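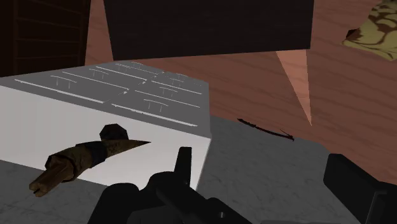 Clelgate, Apr 30, 2025 – Dideck has begun shipping a revised line of corrugated transit cartons from its Clelgate plant, replacing the Gwynne series that has been in production at the site for nine years. The new line, sold under the name Ono, is intended for dry goods, spare parts and small household appliances.

The Ono line consists of 53 stock sizes, all in single-wall or double-wall board. Flap lengths and score positions have been standardized across the line, so that cartons with the same footprint can be run through a case erector without a change of tooling. Customers using the Gwynne footprints will not need to alter their pallet patterns.

Edge crush and stacking tests were carried out on 347 sample cartons at the Clelgate test room. Samples were conditioned at controlled temperature and humidity before loading. Full results, listed by board grade, are included in the technical data sheet – available on request from the sales office.

Print on the Ono line is limited to one color per panel. The company made the change to shorten press setup and to reduce the amount of ink carried over into the recycling stream. Custom print remains available on orders of 2 pallets or more, with artwork supplied as line art only.

Orders for Gwynne cartons will be accepted until the end of June. Remaining stock will be sold at list price, and existing supply contracts will be moved to the nearest Ono size unless the customer asks otherwise in writing.

Dideck plans to convert its partition and insert range to the same board grades by 2030. A schedule for that work has not been set.

Dideck makes corrugated packaging for industrial and retail customers.

Contact: Dideck Sales Office, Clelgate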